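Frandsen Packing Notes
@frandsenpacks

Thread on folding die-cut mailers, the flat-shipped kind with a hinged lid and no tape. I went through a bundle of 200 this February and kept notes.

2/ Stock is brown single-wall from Kurnska, unprinted. Two sizes: a long narrow one for rolled goods and a shallow one for everything else. Same closing pattern on both, different proportions, and the proportions cause most of the trouble.

3/ Store blanks flat, weight on top, away from an outside wall. Mine spent January upright behind a door and took a bow along the long axis. A bowed blank still folds, but the front wall won't sit square and the lid tabs miss their slots.

4/ Before folding anything, break every crease. Fold past 90 degrees, release, move to the next. On the long mailer I run a bone folder down the two long scores first. Skip this and the board picks its own line, usually 2 mm off the one the die made.

5/ Direction matters. The die presses the score from one face. Fold so the raised bead ends up inside the corner. Folding the wrong way cracks the outer liner, and a cracked liner is where a corner splits in transit.

6/ Order for the shallow size: side walls up, corner tabs in, front wall over and down, locking feet into the floor slots. Lid last. Dust flaps go inside the side walls before the lid comes down. It takes me 31 seconds a box once my hands have the sequence.

7/ Order for the long size is the same on paper. In practice the long walls fall open while you work on the short end. I stand it on end and deal with the flaps from above. Gravity holds the walls closer to where they belong.

8/ Work surface: something smooth for the folding and something with a bit of grip for parking boxes. Cloth works for the second part. It also collects corrugated dust, so shake it out outdoors.

9/

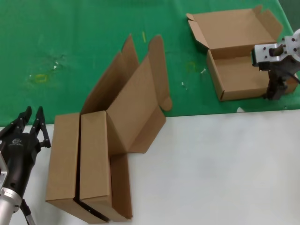
Frandsen Packing Notes
Long one on its end, lid panel folded back, flaps still loose. The shallow one on the green cloth is up, lid open, nothing in it yet. Note how much more board the long size has waving around at this stage. Most of my creased-in-the-wrong-place rejects come from leaning on one of those panels while reaching for another.

10/ On the lid tabs: if one buckles going in, stop and pull it out. Pinch the tip flat, bend it slightly toward the box, try again. Forcing it delaminates the end and then it never holds.

11/ Someone asked about the Vondarix blanks. I tried a small bundle. Cleaner die edge, stiffer board, slots cut tight enough that I needed a butter knife to open them. Fine for heavy contents. Slower for volume, and my thumbs noticed.

12/ Tape: I don't, on the shallow size. On the long size, one strip across the lid edge, paper tape, pressed down from the middle outward. A long lid flexes in the center and can pop a tab if the parcel gets dropped flat.

13/ Storage for folded empties: lids closed, nested in a Skukel crate, no more than one crate high. I once had 4000 blanks quoted as a price break and turned it down. Flat they'd fit under the bench. Folded, they'd need the garage.

14/ Next batch I'm testing whether an hour under weights takes the bow out, or whether it needs overnight. Will add the measurements here — spine deflection at center, before and after.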